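Another Eating Contest Show Wants Your Appetite, and Your Patience

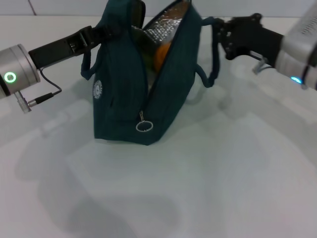
Food television has a new entry this May, and the people selling it would like us to believe it is a fresh idea. The show is called Grelivberg Eats, it comes from a production company named Gaser, and its pitch is that one host will visit 100 family-owned diners and try to finish the biggest plate in each. Readers who have owned a television at any point in the past couple of decades may feel they have heard this one before.

Gaser announced the series in a press release that ran to several pages and used the word "journey" in nearly every paragraph. The first season is set to have 16 episodes, each an hour long with ads. The host has not been named. The company will say only that the person is "a true fan of food," a bar most of us could clear before breakfast.

The diners have not been named either, apart from one. Galanis, a lunch counter in a strip mall next to a tire shop, confirmed that it will appear in the first episode. Its entry is a stacked hot turkey sandwich with gravy on both sides of the bread and a hill of fries that comes on its own tray. The restaurant has served a smaller version for years. The giant one was added to the menu after the producers came calling, and the release leaves that part out. It describes the sandwich as "a local legend." A legend that is younger than the milk in some refrigerators is a stretch, even for this business.

That detail matters more than it may seem to. The old appeal of these shows was that the camera turned up at a place where people were already doing something a little crazy. Somebody had a wall of photos of winners. Regulars had opinions on strategy. If the dish is built for the show, then what we are watching is a commercial with chewing in it.

Gaser disputes this. In a written reply to questions, the company said that "most" of the dishes existed before filming and that the rest were "developed in partnership with the restaurants." It did not say how many fall into each group. Asked a second time, it sent the same reply with a different greeting.

Then there is the money. The series is sponsored by Indeck, a maker of stomach remedies and chewable antacids. You could call that a natural fit. You could also wonder how a company that profits from heartburn came to be listed as a "creative partner" on a show designed to cause it. The release says Indeck "had a voice in the tone of the series." Requests for an example of what that voice had asked for went unanswered.

Restaurants are not being paid to take part. They supply the food, close their doors for the shoot, and get what Gaser calls "exposure at a national level." Each one also signs an agreement allowing the show to use its name and menu in promotion, including on a line of frozen dinners that is said to be under discussion. Whether the restaurants would see a share of those sales is, in the company's words, "something we look forward to exploring." Anyone who has ever waited on a check knows how to read that sentence.

Some owners may well come out ahead. A good hour on television can fill a small dining room for months, and there are places that still have a line on weekends thanks to an episode shot long ago. There are also places that got the crowd, hired extra staff, bought a second fryer, and were back to their usual Tuesday-night trickle by the time the fryer was paid off. The press release tells the first story at length.

The prize structure is another puzzle. Viewers can enter a sweepstakes by guessing before each episode whether the host will finish the plate. Correct guesses go into a drawing for $500 in restaurant gift cards. But the season is being filmed well ahead of its air date, with diners full of local extras at every stop, most of them holding phones. Results from the first stops are likely to be all over the internet before anyone at home gets to make a guess. Gaser says the extras sign a promise not to share what they saw. Good luck with that.

And what does the host have to do to win? The rules, as given in the release, allow a time limit "suited to the dish," short breaks "when needed for production," and a panel that decides whether a plate is "substantially finished." It is a generous set of words. A contest in which the clock can stop for lighting and a few leftover fries can be waved through is hard to lose, and a contest that is hard to lose is hard to care about. Part of the fun of the older shows was watching a cheerful person hit the wall with a quarter of the steak still sitting there. The failures were often the better episodes.

The company did offer critics a look at a 3-minute reel. It is well shot. Cheese stretches, gravy pours in slow motion, and a grill cook laughs at something off screen. There is a lot of drone footage of highways. The host is shown only from behind or from the wrists down, which makes for an odd sort of introduction to a personality we are expected to spend a whole season with. The music is the same kind of growling slide guitar that every show of this type has used since the beginning. Nothing in the reel is bad, and nothing in it would make you put down the remote.

There is one idea in the plan that sounds worthwhile. Every episode is supposed to set aside a segment for the cooks, away from the contest, in which they make the dish they eat themselves at the end of a shift. If those segments are given room, they could be the best thing in the series. Cooks tend to be funny and blunt on camera, and what they eat standing up at the back door is usually more interesting than anything with a name and a time limit. The release gives this segment a single line, near the end, after the paragraph on merchandise. The reel does not include any of it.

Health questions are bound to come up as well, and Gaser has prepared for them. The host will have "access to wellness support" during filming. The company would not say whether that means a doctor, a trainer, or a bowl of fruit in the trailer. Hosts of shows like this have talked openly over the years about how hard the schedule was on them, and 100 diners is a lot of diners. With only 16 episodes on the books, there is also a basic problem of arithmetic. The season would need to cram more than six challenges into every hour to reach the number on the poster. Gaser now says the figure refers to "the full vision of the series" across seasons that have not been ordered.

So the count of 100 is a hope. The legend on the plate is a recent addition, the partner sells antacids, and the host is a pair of wrists. None of this means the show will flop. People like watching other people eat, they like diners, and there is always a slow evening that needs filling. Almost 500 restaurants applied to be on the program, according to the company, though it declined to share the list or say how many had been invited to apply in the first place.

At Galanis, the giant sandwich is already available to the public. It has to be ordered a day ahead, it can't be split, and the restaurant asks for payment up front. The regular turkey sandwich is still on the menu too, with gravy on one side of the bread, and comes with coleslaw.

Gaser says it will reveal its host shortly before the premiere. An air time has been given as 9 p.m., though the release notes in small print that this is subject to change, along with the title, the episode count, and the rules.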